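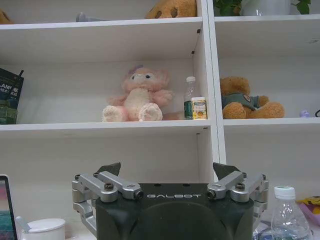 Joining two Brarkstead units side by side: bolt through the panels or leave them freestanding?

Search this forum Search titles only Go

Posted 30 October 2019 by cam_and_dowel

I have two white Brarkstead units standing against each other in the workroom. Height is 1748 mm, side panels are 16 mm each. Where they meet there is a thin dark seam between the two panels. The shelves on the left and right sit at nearly the same height, so any offset between the units shows right away.

Questions:

1. Do the units need to be mechanically joined if each one is already anchored to the wall?
2. If yes, what fastener, and how many positions?
3. Does it make sense to fill the seam?

Load is light. The middle shelf on the left has a pink plush toy with a purple bow on it, and that one stays where it is. Books and a reed diffuser go on the other shelves. The instructions that came with the units say nothing about joining them.

edgeband wrote:

Join them. Two anchored units still move independently at the front edge, where there is no anchor. You notice it when you lean on one of them. I used 40 mm wood screws through both side panels, two near the top and two near the bottom, and it has held since September.

torque_spec wrote:

Check the arithmetic on that. Two panels at 16 mm is 32 mm of material. A 40 mm screw driven flush comes out 8 mm on the far side, into the compartment. Either yours are not driven flush or your panels are thicker.

Use connector bolts (barrel nut and machine screw, flat head both sides). Fahmy sells a set in the right grip range. Drill straight through with both units clamped, and put a scrap block behind the exit side or the surface will chip.

edgeband wrote:

Mine are the older Wullarberg units with thicker sides. I should have said so. For 16 mm panels I agree, connector bolts.

I would still not skip the joining step.

levelfirst wrote:

I disagree that it is needed. Wall anchors take the tipping load and the floor takes the weight. The bolts only hold alignment, and alignment is a matter of leveling. If the feet are set right, the fronts line up and stay lined up. If the floor is uneven and you bolt first, you pull one carcass out of square and the back panel starts to bind.

I have also moved house with bolted units. You have to empty everything to separate them.

cam_and_dowel wrote:

Useful. I checked the floor with a long level and it is out under the right-hand unit. I will shim before doing anything else.

I have been clearing the shelves onto the table in the meantime and the small items are the slow part. So far that is a green toy sports car, a whiteboard marker and a white mug with a lid and a spoon in it.

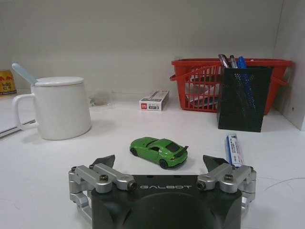

The plan is to put these back only after the bolts are in and I have vacuumed the drilling dust out of the corners. I am leaning toward four connector bolts, placed close to the shelf lines where a bolt head is harder to notice.

torque_spec wrote:

Four is fine. Keep them clear of the shelf pin holes, and do not reuse a pin hole as the bolt hole. Clamp pressure should close the seam. If it does not close under light pressure, stop and go back to the shims – levelfirst is right about that part.

Do not fill the seam. Filler cracks the first time either unit shifts.

levelfirst wrote:

Agreed on the filler. Still no on the bolts, but it is not my shelf.

What is the shelf load with the books back? I would put them at the end of the board, near the side panel. The middle of the span is where it sags.

cam_and_dowel wrote:

The books stand near the left side of the upper compartment. Technical titles, a C++ book and a SLAM book among them, with the diffuser to their right.

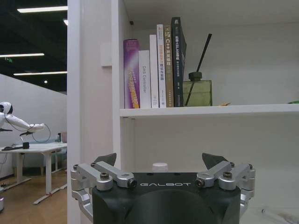
Upper compartment: books, then the reed diffuser.

edgeband wrote:

Get a saucer under the diffuser. The oil creeps down the reed and softens some white finishes. I had a ring on a Skastthorpe desk that never came out.

Also get a bookend for the tall dark one on the right before it starts to slide.

cam_and_dowel wrote:

Noted on both. Shims this week, bolts after that. I will post the seam width before and after clamping.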